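Interior Spaces for Work -- Week 4 Handout
Lighting and Ceilings in the Open-Plan Room
Instructor: Jacqueline Vasseur

Welcome back, everybody, and thank you for the sketches you turned in on Thursday. I enjoyed them very much, even the ones with coffee on them! Corentin Aubert has the marked copies in room 18, so please stop by and pick yours up before you start the new exercise.

Last week we stayed down on the floor with desks, aisles and the distance a person will happily walk to a printer. This week I'd like you to look up. Most of us can work in a room for years and never once draw its ceiling, and yet the ceiling decides a good deal about how the place feels at nine in the morning and again at four in the afternoon.

Let's begin with the plain white room. White walls and a white ceiling bounce light around generously, so the corners don't go gloomy and you can often get by with fewer fixtures. The price you pay is glare, especially for anyone whose screen faces a bright tube. When the beams and pipes are left exposed, you also get shadows and lines running overhead, and I happen to like them -- they give the eye something to hold on to in a big open space.
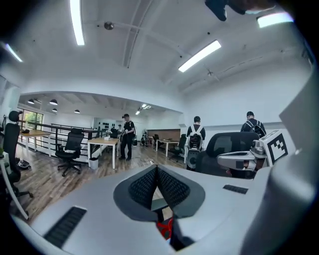
Long fluorescent fixtures are good, steady workers, and they suit the tall part of a room where people stand and move between desks. Under a lower section of ceiling, though, I would almost always change the lamp. Dark dome pendants throw their light downward and make a smaller place inside the big one, and people seem to drift toward it when they want to talk. Recessed lights do a quieter job, and you may hardly notice them until they're switched off.

A word on brightness. For the general desk area in our class project, the Millet studio, please design to 400 lux at desk height. You may go lower under the pendants if you tell me why.

Exercise for next time
Choose a shared workroom you can visit twice in one day. Draw the ceiling plan with every fixture, beam and pipe, and mark where the ceiling height changes. Then write half a page on where people stand when they stop to chat, and what is over their heads when they do. Pencil is fine, and so is a bit of messiness.

Bring your drawing to class folded, please, not rolled. The rolled ones never lie flat on my table.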